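Washing up stains, sticky spills and other stuff I keep getting asked about

Posted March 5, 2025 – Kitchen & Laundry tips

Quick one this week, been flat out. A few people wrote in after the last list wanting more on juice and cordial stains, so those first, then whatever else was on the pad by the phone.

Orange juice on a tablecloth

Blot. Don't rub. Cold water from the back of the fabric, so it pushes the colour out the way it came in. Then a dab of dish liquid, leave it ten minutes, rinse. If there's still a yellow ring, white vinegar and water, half and half, another ten minutes. Wash as normal.

Do NOT put it in the dryer till you're sure it's gone. Heat sets the sugar and it goes brown. I've wrecked two good cloths that way and one of them was my mum's.

Coloured cloths – test the vinegar on a corner first. Most are fine. Cheap red ones aren't.

Juice on carpet

Same thing but less water. Damp cloth, blot, damp cloth, blot. Boring. Then a folded towel with a heavy book on top overnight to draw up the rest. Hairspray doesn't work, stop emailing me about hairspray.

Bottles in the fridge door

The little ring of goo under every bottle. Cut a piece of old placemat or non-slip matting to fit the shelf, take it out once a month, rinse it in the sink. Saves scrubbing the plastic. Paper towel works too but goes soggy and sticks, then your worse off than before.

Wipe the neck and the thread of the bottle before the cap goes back on. Takes a second. Most of the drips come from there.

If a cap is stuck, run it under the hot tap for half a minute and grip with a rubber band round it. Dry hands.

Laying bottles down

Only if they've never been opened. Once the seal's gone, stand them up, I don't care how tight you think the cap is. Unopened ones on their side on a shelf will roll, so put something with a bit of grip underneath, or wedge a folded tea towel at the front.

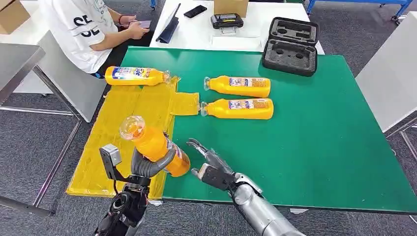

Bottles of a juice-like drink, three on their sides, green mat and yellow cloth.

Mats like that are good for the pantry as well, and for under the chopping board. Wash in warm soapy water, dry flat. Not rolled up wet, they go musty and you'll never get the smell out.

Smelly empties

Before recycling – splash of water, cap on, shake, tip out. That's enough for most. For the ones you want to keep for water or homemade cordial, a teaspoon of bicarb and warm water, leave overnight, rinse twice. A bit of uncooked rice and water shaken hard gets the film off the bottom where the brush won't reach.

Check your council's rules on caps. Ours wants them off, my sister's wants them on. No idea.

Ants

If you've got sticky spots you've got ants, or you will have. Wipe the trail with vinegar and water, not just the ants, the whole line back to where they get in. Then plug the hole. Tormod Løken wrote in from up north to say he uses a smear of petroleum jelly round the base of the honey jar and they won't cross it. Tried it. Works, bit messy to pick up.

Measuring for a table cover

Had 2 questions about this. Measure the table, then add the drop twice, once for each side. So a table 100 cm wide with a 25 cm drop needs a cloth 150 cm wide. Same for the length. If you're hemming it yourself add another 4 or 5 cm all round and wash the fabric BEFORE you cut. Cotton shrinks. Ask me how I know.

For a table that gets used for crafts or kids' lunches, go short on the drop. Long ones get sat on, pulled, caught in chairs.

Wax, gum and price stickers

Wax – ice cube in a bag, let it go hard, crack it off with a butter knife. Brown paper over what's left and a warm iron. Keep moving the paper.

Gum – same ice trick, or put the whole thing in the freezer if it fits.

Stickers – hair dryer on warm, peel slowly from the corner. Leftover glue comes off with cooking oil, then dish liquid to get the oil off. Don't use oil on bare timber, it leaves a mark. Eucalyptus oil is better on glass anyway.

Tea towels that won't dry anything

Too much fabric softner. It coats them. Hot wash with no powder and a cup of vinegar, then leave the softener out from now on. New ones need two or three washes before they're any use.

Odds and ends

Sponge smells – bin it.

Kettle scale – half vinegar half water, boil, leave an hour, rinse, boil plain water twice and tip it. Warn whoever makes the tea.

Cloudy glasses – soak in vinegar first. If it's still cloudy after that it's etched and it isn't coming back.

Fridge seals – old toothbrush, bit of bicarb. Shut a piece of paper in the door after, if it slides out easily the seal's going.

Cutlery drawer crumbs – sock over the vacuum nozzle with a rubber band, so you don't lose a teaspoon up it.

Someone asked about getting turmeric out of a white benchtop and I haven't had any luck with that myself. Sunlight helps on fabric but you can't exactly peg a bench on the line. If you've got a way send it in and I'll put it in the next one.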